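Desk reset – workroom B, February

Picked this up from Leen Hattar's list. Task is the writing desk by the wall: clear, wipe, sort the pens, put back only what gets used. Started 9:40.

1. Clearing
Everything off the top and into the Jistberg crate. Paper to the tray, cables to Benoît Mallet's shelf, unlabeled. He can label them. Top measured again for the shelf drawing: 163 cm along the wall. The drawing says 165, so Gaspard's number was taken over the edge trim or off the old desk. Corrected in pencil, initialed.

2. Surface
Light wood-grain laminate, fine apart from a small chip in the edge at the left front corner. Not worth filling yet. Check with a fingernail next time and note if it has grown. Damp cloth only. The Nanari spray left a film on the other desk and I had to go over it twice.

3. Pens
Black mesh holder stays, standing a little right of center. White pens only in this one; everything else goes in the drawer. Tested each on scrap before it went back. Dry ones to the bin, doubtful ones to Eugénie Vasseur, who seems to revive them – method not recorded. Pens go in one at a time and get straightened at the rim with both hands, otherwise the tips catch in the mesh and the holder tips over when one is pulled.
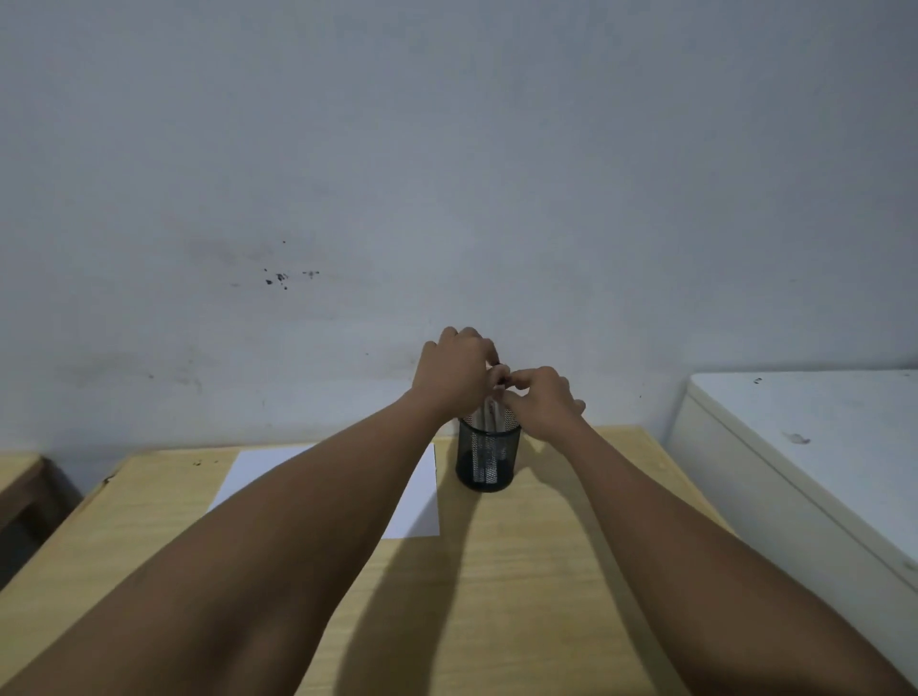

4. Left over
Back edge at the far left has a few small dark specks. Crumbs or marks, try a dry brush first and then the cloth.
Refill order: Civetti box of 100 is too many for this room. Ask Maëlys Charpentier if the 10 pack is still stocked.
McIver lamp not put back, switch is loose. Tagged, on the bench.
Shelf drawing needs reissuing with 163 before anyone cuts.

Stopped 10:25.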